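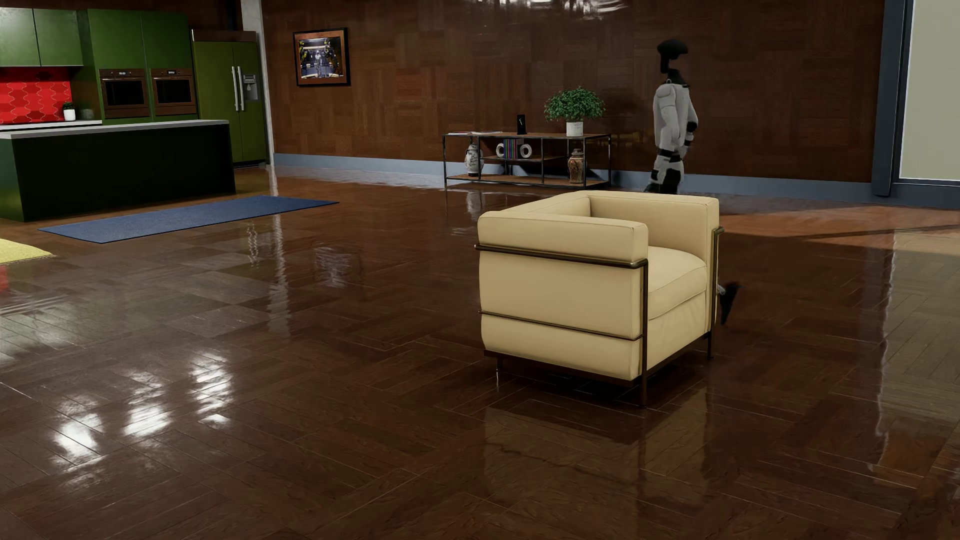 A humanoid robot crossing a simulated living space, with a cream armchair in front and a green kitchen to the left.

Teleoperated demonstration

Teleoperated demonstration (some people say "remote teaching", and I've heard "puppeteering" more often than I'd like) is a way of showing a robot a task by driving it through the job yourself, from a distance, while everything it does is recorded. The recordings are then used to train a program that tries to do the same job without you. It has a close cousin, hand guiding, where you take hold of the arm and push it along. I've done both and I'll try to be fair to each.

How it works

The person at the controls is usually called the operator. You might wear a headset and hold a pair of controllers, or move a small copy of the robot's arms, or just use a gamepad. Your movements are turned into joint movements at the other end. One go at the task from start to finish is an episode, and a pile of episodes makes a set.

With a robot on legs you rarely steer each foot. A walking program looks after the balance and you give it a direction and a speed, then take over the arms once it gets where it's going. That sounds easy. My first afternoon on the Wimell controls was spent walking backwards into walls!

Hand guiding

This is the older method, and for a fixed arm on a bench I still think it's lovely. You feel the weight of the thing and you know straight away when a joint is near its limit. The trouble is that your own hands end up in the camera's view, and two arms at once is more than most of us can manage. For a walking robot it hardly makes sense at all.

Simulated rooms

A lot of teaching is done in made-up rooms on a computer, with furniture, kitchens and shiny floors (reflections are a good test for a program that has only ever seen dull carpet). The same route past the same armchair can be repeated with a different rug or a different wall. At Karnstead, where I learnt, the set for simple walking and fetching came to 224 episodes by the end of September, and roughly 400 more were made by shifting the furniture and playing the old ones back. Any playback that bumped into something was thrown out.

The weak point is touch. Simulated cushions and cupboard doors don't push back quite like real ones, so a program trained only in such rooms can be clumsy when it meets a real handle. Most groups I know mix the two kinds of recording.

What makes a good episode

Opinions differ. The Fogh notes, which I was brought up on, ask for steady movement and no long pauses, as a robot taught by a ditherer will dither too. Bremlow takes the other side and keeps the mistakes in, provided the operator puts them right – the robot then has some idea of what to do when it goes wrong. I've come round to the Bremlow way for walking, though not for anything with crockery.

Tiredness matters more than either. I stop after 5 bad episodes in a row and make tea.

See also: hand guiding; learning from demonstration; simulated environments; walking robots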